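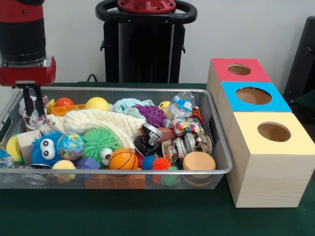
Can a machine clear up a toy basket yet? Gredska publishes its first chore review

Most homes have a basket like it somewhere: balls, blocks, a bottle, a bit of knitted cloth thrown over the top. Asking someone to sort it is a small request. Asking a machine to sort it is still a large one, according to a review released in August by Gredska, an independent testing office that looks at claims made for household and shop-floor automation.

The review covers 22 everyday chores, from folding towels to restocking a shelf. Gredska rates 2 of them as ready for paying customers, and both are shop-floor jobs where the same part arrives in the same place all day. No household chore made the list.

Basket sorting was included at the request of Celau, a maker of storage furniture that had been offered a tidying robot for its showrooms and wanted a second opinion before signing. The task sounds plain enough. An arm with two fingers picks things out of a full wire basket and moves them to wooden boxes with a round hole in each top. A child's posting toy works in much the same way.

"We keep hearing that this problem is solved," the office writes in its introduction. "We would like to see it solved on a basket that no one has arranged."
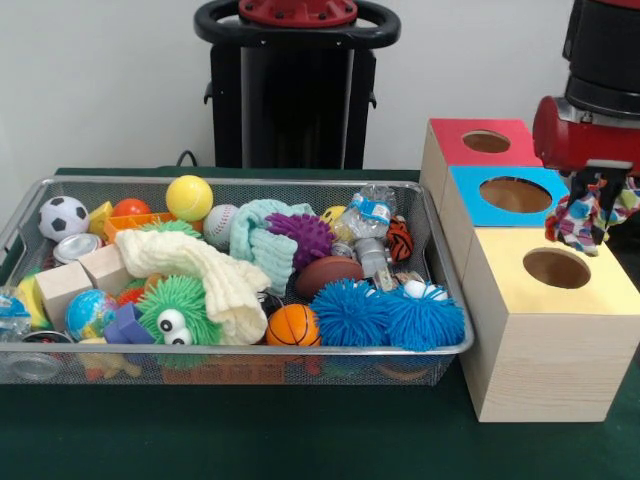 Cloth is where Gredska's patience runs thinnest. A ball is a ball from every side. A piece of fabric has to be found, gripped, lifted clear of its neighbors and then got through an opening, and it changes shape at each step. A person pokes the last corner in with a thumb and thinks nothing of it. Two stiff fingers have no such habit, and the review argues that a cloth held up in the air should not be scored as a cloth put away. Several of the sales sheets Gredska read did score it that way.

Stringy and spiky toys get a section of their own, as do clear plastic containers, which Gredska lists among the hard cases for any system that relies on cameras.

The office also objects to the way results are reported. A figure such as "200 successful picks" says little if the reader is not told how many were tried, how long they took or how often a person stepped in. Gredska now asks suppliers for at least 300 attempts in a row, with every stop written down. Cinorholm, a distributor of warehouse equipment, has agreed to supply records in that form. Xie, which sells a home tidying service on subscription, has not replied.

None of this is a case against the work itself. Gredska says the arms are steadier than they were and that mixed baskets are a fair thing to practice on – far better than a row of identical cubes. Its quarrel is with the word "household" on the brochure. Buyers are advised to ask for a trial with their own clutter, unsorted, and to stay in the room for all of it.

The full review, with scoring sheets, is free on request from the Gredska press desk. A second round, covering dishes and laundry, is in preparation.

Sign up for the Gredska newsletter. You can unsubscribe at any time.

Recent releases
Shelf restocking: what the sales sheets leave out
Gredska opens call for chore suggestions
Towel folding, timed
How we score a grip

Contact: Gredska press desk | © Gredska | Back to top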